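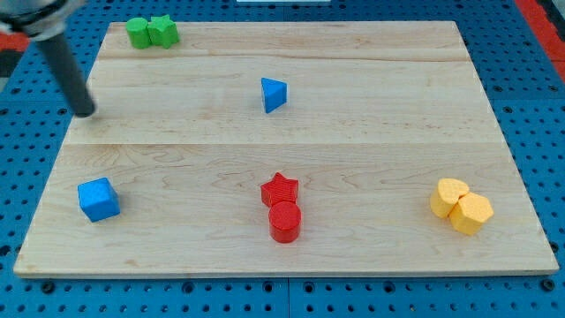
I have a theory that a kid's toys should be sorted by the kid, and that the rest of us should keep our hands to ourselves. I came to it late, after years of being the aunt who tidied. I bought the clear bins, I bought the label maker, I labeled the bins. Then one July my niece stayed with me for two weeks and every evening I put the blocks back in their proper bins, and every morning she tipped them all out with this look of deep patience, like I was a slow coworker. Give me a board with a green cylinder and a green star sitting side by side and I'll say "ah, the greens." She would tell me the star is visiting. Same two blocks, and her version has a plot!

My friend Menaka Howlader thinks I'm being sentimental. She runs a tight playroom (she has a bin for doll shoes, just shoes) and she says children like knowing where things live. Fair enough. I like knowing where things live too, and I've lost my car keys twice this month. But there's a difference between a home for the toys and a filing system, and I think a lot of us have drifted into filing systems because they look so good on a shelf.

And boy, are we being sold on it. The Junitero catalog landed in my mailbox last week and I counted, because I'm that kind of person: 54 pages of storage before you get to a single thing you could play with. Baskets, trays, baskets that go inside the trays. There was a set of wall cubbies that cost more than my first couch. Who is that for? I have never met a four-year-old who wanted a cubby.

What I remember from my own childhood is one enormous drawer. My mother called it the Kikus, a word she made up and never explained, and everything went in there: puzzle pieces, a broken whistle, plastic horses, the good marbles. Looking for one thing meant finding six others, and half my games started that way, with me up to the elbow in that drawer having forgotten what I came for. I'd guess it drove her nuts when a puzzle came up short. She kept the drawer anyway.

So my advice, from somebody with no children and plenty of opinions, is to try one big box for a while. Keep the tiny stuff away from babies, obviously. Leave the label maker in the closet. Mine is in there now, under the bins, and the bins are full of wrapping paper and one very nice set of doll shoes I keep meaning to give back to Menaka.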